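Forum > Home builds > Arms and grippers

Posted by Radek Sokol, April, 9.40 pm

Two arms, green printed gripper housings, black pointed fingers. Picking up a red top from the floor: fine. Picking it out of a laundry basket: the left hand takes the rim as well and the whole lot goes for a walk. It managed 5 clean lifts out of 112. My wife managed 112 out of 112 and was smug about it. Is it the fingers or the software?

Johanna Ammann
Fingers. Mine did the same until I glued rubber on the tips.

Remo Grabner
Buy a heavier basket.

Charmaine Masilela
Could be either, so test before you glue anything. Park both arms with the fingers open, one each side of the basket, and look at what the wrist camera gets compared with the head one. My wrist view came out sideways and was ceiling, telly and floor, with the basket stuck in a corner. 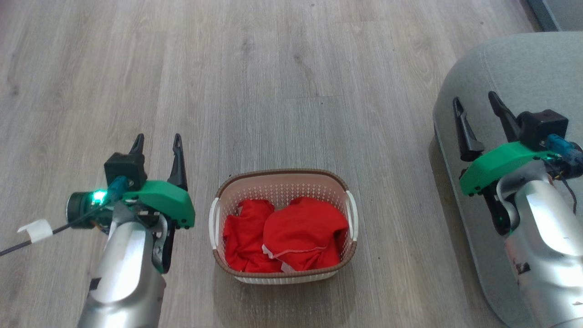
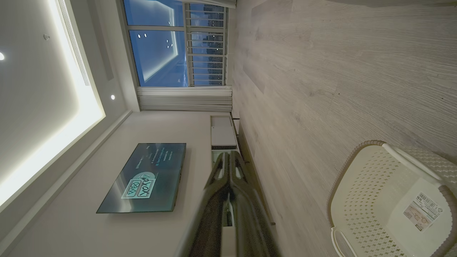
If yours is similar, tilt the wrist down before the approach and slow the last bit of travel. I also told mine to go for the highest fold and stay well inside the rim. It took roughly 2000 tries and most of my patience, and it still can't do socks. Johanna's rubber is worth having afterwards, but use the thin sort or the fingers won't close properly.

Last updated: April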